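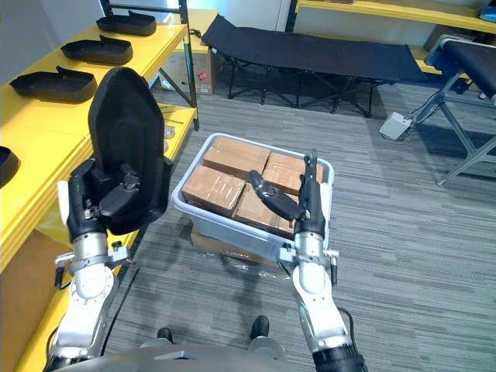
Small cartons are easiest to manage when they are handled as a group. Staff of the Samwood household services office recommend that residents sort incoming packages by size on arrival and keep the small ones together until their contents have been checked. A rectangular plastic bin with a raised rim is well suited to the purpose: four taped cardboard boxes packed closely in a light gray bin can be moved in one trip, and the rim helps keep them from sliding. A larger carton beneath the bin brings it closer to hand height, provided that the carton is sturdy and fully closed. Plastic wrap should be picked up from the carpet before anyone carries a load across it.

Shelves along the wall should be assigned before unpacking begins. Shallow trays work well in a single row on an upper shelf, where each can be reached without moving another. Bulky items, such as padded seats, should be given a place on the floor and should not be stacked on cartons.

The following limits apply in the Samwood storage rooms:

Bins: up to 20 pounds each
Shelf clearance: 12 inches between levels
Labels: one on the short side, one on the lid

Melati Yusof, who revised these limits in May, asks that labels be written in block letters - pencil fades and is not accepted.
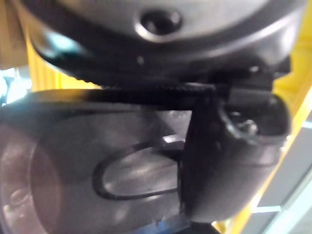 CARE OF PLASTIC ITEMS

Dark, glossy plastic shows dust and finger marks readily. Wipe it with a soft cloth dampened in plain water, then dry it with a second cloth. Rounded ends and raised edges collect dust and should be cleaned with a cotton swab. Scouring pads must not be used on any shiny surface.

Items with a hard shell should be wrapped singly in paper before storage. Loose screws belong in a small envelope taped to the inside of the box, marked with the name of the item.

Questions about storage space may be directed to Ihor Moroz at the service desk, extension 888. Requests for additional bins are handled by Jin-sol Bang.

Page reviewed November 7, 2021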